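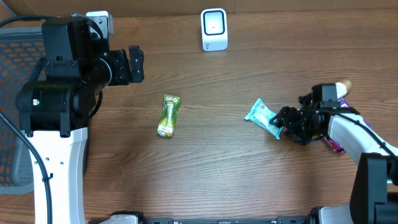
The snack table, two arms on the rail, green packet and teal packet out.

Snack packing arms at work, anyone else living with these?
Started by tapegun_tess, 5th February

tapegun_tess
Long time reader, mostly in the warehouse section. I pack snack boxes for Fundlow (the office subscription kind, you get a box of mixed packets and your coworkers fight over the good ones). Since September we've had two arms on a table at the end of our line, and I'm the one who got picked to look after them three days a week. Photo's at the top. That's the teal one in or up against the right hand gripper, the left one is open with nothing in it.

What I wanted to ask is how it went for other people once the arms came in. My day has changed a lot more than I thought it would. I used to stand and pack, 17 packets to a box, radio on, chatting across the bench. Now on arm days I lay packets out, watch, reset, write down what went wrong, lay them out again. My wrists feel great. My brain is mush by two o'clock. And I don't get to talk to anybody because everybody else is still down at the benches!

Same hourly pay, by the way. The title on my badge didn't change either.

dockdoor_9
Same pay for a different job is the part I'd be going after. You're not packing anymore, you're running equipment. At Yorath we had a proper grade for that, machine tender, and it was worth 2 dollars an hour over packer. Ask for the job description in writing. If they can't give you one then you have your answer.

mellow_pallet
Nice looking table. Ours is steel and everything slides.

How does it do with the shiny packets? We trialed something similar on candy bars and the wrappers drove it nuts, any time the overhead lights hit them it would go for the wrong spot.

tapegun_tess
@mellow_pallet depends on the day. Flat is worst. If a packet has one end up a bit it seems to get it easier, so we all got in the habit of laying them down kind of sloppy, which goes against everything I learned on the bench, haha. The crinkly ends are what they usually grab. Crushed corners are a problem on chips and not on much else.

@dockdoor_9 I did ask! I was told it's "a development opportunity."

dockdoor_9
Lol. Of course it is.

forkless
Going to be the grump here. You're teaching the thing that replaces the bench. I don't say that to be mean, I did the same for two years at a parts place and I was proud of it too. They went from three shifts to one. Everyone who got kept was somebody who could clear a fault, so on a personal level learning it was smart, but I still see the other folks at the grocery store and it's not a great feeling.

tapegun_tess
Yeah. I think about that. My bench mates joke about it and it's maybe 80 percent joke.

quiet_hopper
I don't buy that it always goes that way. We got arms from Ikico last year for loading trays and head count is the same as before. What went away was the agency people at Christmas. I know that's still people, but nobody permanent lost a job, and we have way fewer folks out with bad shoulders.

Also have you seen the speed of these things? I could eat the snacks faster than ours moves them.

forkless
"What went away was the agency people" is doing a lot of work in that post.

quiet_hopper
Fair enough. I was agency myself for a while so I'm not waving it off. I'm only saying what happened at our place.

tapegun_tess
Speed wise, my best shift on the bench was 1556 packets and I was pretty pleased with myself. Best the table has done with me sitting there is 1182, and that was a good day with mostly the easy kinds — I had to step in plenty. So no, it's not beating me yet. But it doesn't take lunch, and I noticed the supervisor stopped comparing per hour and started comparing per day.

mellow_pallet
Oh that's sneaky.

Can you rotate? On our trial nobody did more than half a shift watching. It was the one thing we all agreed on, because you zone out and then you miss the one time it matters.

tapegun_tess
Not right now, I'm the only one signed off. There's supposed to be a training thing through Emison for two more people but it keeps getting pushed. I'd love to swap halfway, pack in the morning and do the table after lunch or the other way around. Might just ask for that first, before the money.

dockdoor_9
Ask for both at the same time. If you ask for the swap first they'll give you that and call it settled.

forkless
Agree with dockdoor, and write down every time you have to step in. Your own notebook, not just their sheet. When they say the arms run themselves you'll want that.

tapegun_tess
OK that's a good idea, I already scribble half of it on box flaps anyway. Meeting is next week so I'll come back and say how it went. If anybody has the wording from that Yorath machine tender grade I would really like to see it, even just a rough version.

dockdoor_9
I'll dig around tonight. It was one page, mostly about clearing jams and who's allowed to press restart.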